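Ticket: Drawer under the counter unit does not stay closed
Product: Vatholm base cabinet, gray, one drawer
Status: Solved
Opened by: Eduardo Esteves
Handled by: Jiahui Tan, Bekix customer support

Eduardo Esteves wrote:

Hello. I have a problem with a Vatholm cabinet that we bought in March for the break room of our office. The drawer does not stay closed. I push it in until the end, it touches the cabinet, and then it comes out again by itself, the width of a finger. If somebody walks past with heavy steps it comes out more.

In the first weeks it was fine. The soft close worked very nicely and I was happy with the purchase. Then it became slow, then it stopped to pull the drawer in for the last part, and now it is like I wrote.

What I tried already:
Cleaned both rails with a dry cloth.
Took everything heavy out of the drawer. No difference.
Pushed it closed with force. It stays for a moment and then opens again.

I did not use oil because the manual says not to use oil. The manual also has a page about "adjusting the front", but the drawing is very small and I am not sure which screw is meant. I don't want to turn the wrong one.

Jiahui Tan wrote:

Hello Eduardo, thank you for the clear explanation, and for not using oil. Could you please tell me three things?

1. Is the cabinet standing level? Please put a spirit level on the top, once from left to right and once from front to back.
2. When the drawer is completely open, does one side hang lower than the other?
3. What is the number on the sticker on the left rail? It has two digits.

A photo with the drawer open is also welcome.

Eduardo Esteves wrote:

Thank you for the fast answer. I checked everything in the lunch break.

1. From left to right it is level. From front to back it is not, the cabinet leans a little to the front. I did not expect this. The floor looks flat, but near this wall it is maybe not so flat.
2. I don't see a difference between left and right with my eye.
3. The sticker says 52.

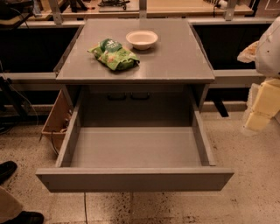
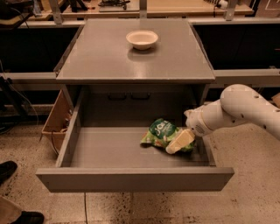

Drawer open, both times.

One more thing I noticed. When I pull the drawer slowly, there is a small click on the right side, near the end. On the left side there is no click. I don't know if it should click on both sides or on none.

Jiahui Tan wrote:

The click is very useful information. It should be on both sides. On rail 52 each side has a small plastic catch with a spring, and the catch is what pulls the drawer in at the end. If the left one has jumped out of its position, only the right side is pulling, and this is not enough when the cabinet leans to the front.

Please do it in this order:

Take out what is in the drawer and open it completely.
Press the two gray levers under the drawer, one on each side, and lift the drawer out. Ask a colleague to help, it is heavier than it looks.
Look at the left rail inside the cabinet. The catch should be at the back. If it is at the front, push it to the back with your thumb until it clicks.
Turn the two front feet of the cabinet to raise the front. Do a half turn each, then check with the spirit level again.
Put the drawer back and close it one time firmly.

Eduardo Esteves wrote:

I did the steps today with a colleague. The left catch was at the front, as you said. It went back with a loud click. The feet needed 2 full turns each, and the left one was quite stiff, so I had to use a wrench from the bicycle of my colleague.

Now the drawer closes and stays closed. But the soft close on the left is still a bit weak - the last part goes slower than before. Is it possible to get a new catch? I would like to have one as a reserve.

Jiahui Tan wrote:

I am glad that it closes. The weak spring can come from the time it was working in the wrong position. I have ordered a set with a left and a right catch for you, free of charge under the warranty. It comes from our warehouse in Borkau and normally needs 7 working days.

Eduardo Esteves wrote:

The set arrived. I changed only the left one and kept the right one in the bag. It runs again like in the beginning. You can close the ticket, thank you very much for your patience with my many questions.

Status changed to Solved by Jiahui Tan.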